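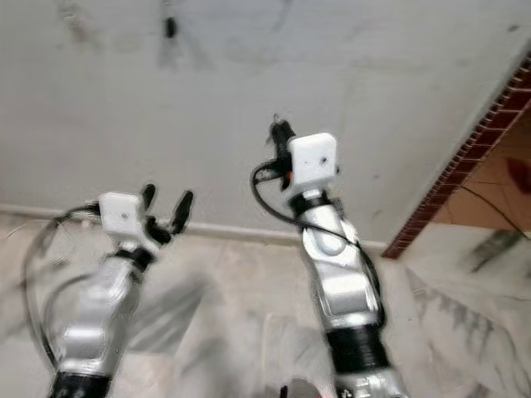 Holroyd Hall Ground Floor: Walls, Floor and What We Would Do With Them
Interior Surfaces module, group 4
Florencia Riquelme, Toàn Lý, Yiğit Bilgin

1. What we were asked to do

The task was to pick a room with a hard floor and plain walls and say whether it could be made pleasant to sit in for a whole afternoon. We picked the ground floor room at Holroyd because it has marble underfoot and a pale wall, and because Toàn already had the key.

2. The floor

Marble is a generous material if you are standing on it in good shoes. It is less generous to a dropped mug, as Yiğit established in the first week at a cost to the group of one mug. It also sends every sound back to you with interest. A chair pulled out at one end of the room is heard at the other as a small road accident.

We looked at three answers: a large rug, felt pads under all the furniture, and leaving it alone. The Wuvia rug we liked was priced at 534 pounds, and our whole budget was 100. The felt pads came to four pounds. We recommend the felt pads.

3. The wall

We spent longer on the wall than it deserved. Florencia wanted a darker colour on the lower half, Toàn wanted shelves, and a fortnight went by in which the wall stayed exactly as it was. Our tutor, Amancay Villalba, asked whether a pale wall was a problem in the first place. We had not written that question down.

In the end we propose keeping the colour and hanging fabric panels, which would also soften the noise. Panels from Drekutel would take 68 pounds of the budget.

4. What went wrong

We measured the room in feet and ordered samples in metres. The samples are very large and are now in Yiğit's hallway. We also left the sound test until September, by which time the meter had been lent to another group, so section 2 relies on our ears and the mug.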